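Home Laundry Stains Mending About

How to Wash New Reds Without Turning Everything Pink

9/21/24
841 shares 30 comments

I love a good red tablecloth, and I have ruined more dish towels than I care to admit by getting lazy with one. If you've just brought home something bright and you're itching to toss it in with the rest, give me a few minutes first. It's an easy job once you know the order of things!

Start with a bleed test. Wet a hidden corner (the inside of a hem is perfect), press a plain white rag against it and hold it there while you think about supper. If the rag picks up any pink at all, that piece gets washed alone for now.

Next, fill your sink or a clean bucket with cool water and a small squirt of mild soap. I use Trundell, mostly out of habit, but any gentle one will do. Swish the cloth around, let it sit for 5 minutes, and rinse. Keep rinsing until the water runs clear -- and yes, with a really deep red that can feel like forever.
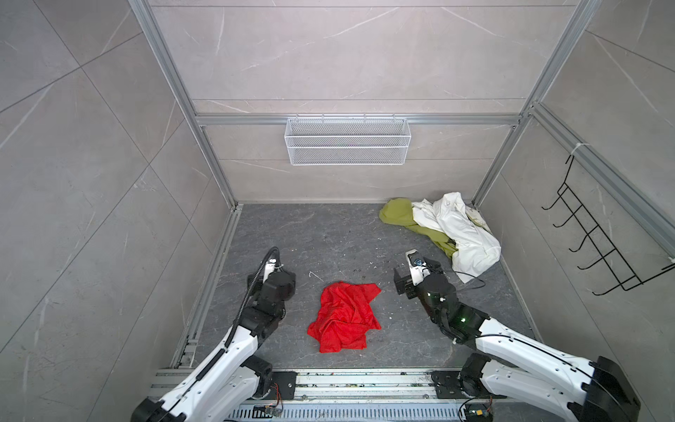 Red in one spot, the olive and white in another.

When you're ready for the machine, sort by color before you sort by anything else. Reds go with reds, darks with darks, and whites get their own load. Use cold water and a short cycle, and don't stuff the drum, as crowded clothes rub and rubbing loosens dye. If you want extra insurance, add roughly 200 milliliters of white vinegar to the rinse. My aunt swore by it. I'm less certain, but I still do it -- old habits!

Take everything out as soon as the cycle ends. Damp reds left sitting on top of other things will share their color, and they aren't shy about it. Hang them in the shade, inside out.

If something does turn pink, keep it away from the dryer and wash it again right away.

Share Print 30 comments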